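November 28, 2023

Finally saw Naltthorpe last night, after putting it off for weeks because Mélanie kept telling me how sad it was. She wasn't wrong, but she left out how funny the first hour is! Taner Toprak plays a retired ferry pilot who moves back in with his brother (Yavuz Demirtaş, grumpy and wonderful), and the two of them mostly argue about soup. I could have watched the soup arguments all night. 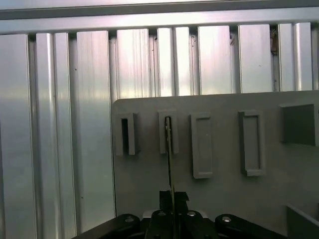 So is it too slow? For the first 10 minutes, maybe, while he just walks around the harbor — after that I stopped checking the time.

What I keep thinking about is the sound. There's hardly any music, just gulls and a radio in another room, and then one accordion tune when the brothers finally open their mother's letters. I cried, obviously. The man behind me was blowing his nose too, so I didn't feel so silly.
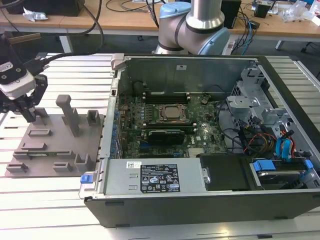
The ending I'm less sure of. It jumps ahead 6 years, and suddenly there's a niece we've met for one scene, and she gets the last speech. Selim thinks it's the best part and we went back and forth on it all the way to the bus stop. I still say the movie is over when the ferry leaves.

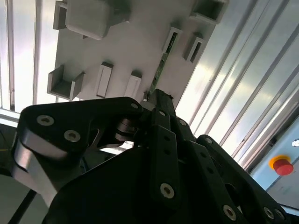
Next up is Baysal, the prison escape one, and I've only seen the trailer. There's a shot in it from down in a shaft, looking straight up at a slanted ceiling, and it made my stomach drop. Things always look bigger from below, even a pale gray plastic panel with brackets and slots on its underside, so imagine two hours of that in the front row. Mélanie wants to go in December and I've said yes, as long as we sit near the back and she buys the popcorn.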